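How to Apply for a Local Business Award Without Wasting a Month on It

Every spring the emails start. "You've been nominated!" Your chamber, your downtown association or a magazine you never subscribed to thinks your business deserves a plaque. Maybe it does. I run a small print and sign shop in Flulurville, I've applied for five of these things and won one, and I'd like you to go in with your eyes open.

Step 1: Find out who is asking

A chamber award usually comes from people who have met you. Plenty of other awards come from a company whose whole business is selling awards. Look for the price list first. If the "winner's package" has three levels and the cheapest one gets you a sticker, you're a customer. My worst offer wanted $2381 for a plaque, a half-page write-up and two seats at a dinner in another state. I asked who the other finalists were and never got an answer.

Ask these before you fill in anything:
Who picks the winner, and are their names published?
Does it cost money to enter, to win, or to use the logo?
Do I have to be a member?
Who won last year, and can I call them?

Call them. A past winner will tell you in five minutes what the website won't.

Step 2: Read the rules for your size

"Small business" means whatever the form says it means. The Gellthorpe chamber draws its line at 29 employees, and part-timers count. The next county over goes by sales. I know a shop that spent two weekends on an application and got tossed for having too many summer kids on payroll in September, the month the rules used for the head count. 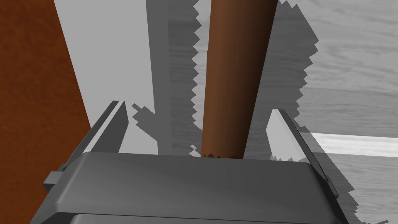

The essay question is where most owners go wrong, me included. It will say something like "Tell us how your business innovates," and you'll be tempted to pad. The judges have seen every padded answer there is. Write down one thing you changed in the past year, what it cost and what happened afterward. If nothing much changed, say what you kept doing and who depends on it. That can win, too. It won for us.

Step 3: Put real numbers in, and only ones you can back up

I wrote that we filled 2319 orders that year. I had the invoices. One judge asked to see how I got the figure, and I was glad I hadn't rounded it up to something prettier. Don't claim you "serve over 3000 families" if you're counting everybody on your mailing list, including the ones who unsubscribed.

Jobs, local suppliers, hours your staff gave to the food drive: fine, if true. "Economic impact" worked out with a multiplier you found online: leave it out.
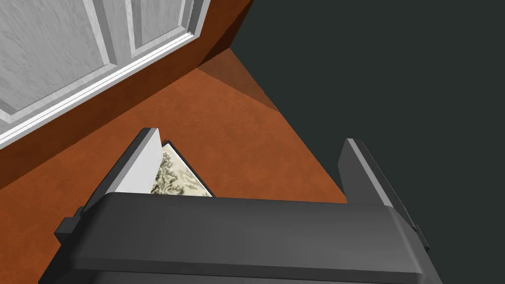

Step 4: Get letters from people who buy from you

Two letters are plenty unless the form asks for more. Pick customers, and skip your banker, your cousin and the council member who comes by at election time. Tell the writer what the award is and when it's due, then leave them alone. I've seen letters that were plainly written by the owner, same typos and all. Judges notice.

Step 5: Send it early and keep a copy

Online forms time out. Write everything in a separate file and paste it in. Save the confirmation page. One year Eberhard Hardware, two doors down from me, had no proof they'd submitted, and that was the end of it.

Step 6: Decide what winning is worth

I'm least convinced about this part. Chambers like to say an award brings in business. In the six months after ours, I asked new customers how they'd heard of us, and hardly any mentioned it. A few existing ones said congratulations.

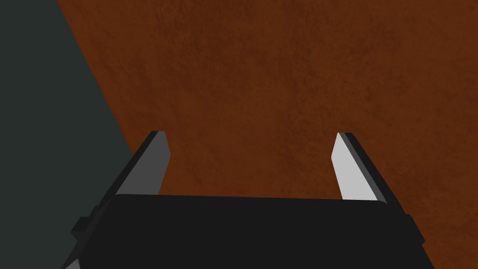 What it did do was help with the bank. We were renewing a line of credit, and the loan officer had been at the luncheon. I can't prove it made a difference, but the meeting was shorter than the one before it. It also gave my staff a decent lunch and a reason to be in the paper. Gelwood Cleaners won the year after us and got a two-year maintenance contract they credit to the award, so your results may beat mine.

If you do win, put it on your invoices and your front door with the year on it. Take it down after a couple of years. A faded "Best Of" sticker from long ago makes people wonder what went wrong since.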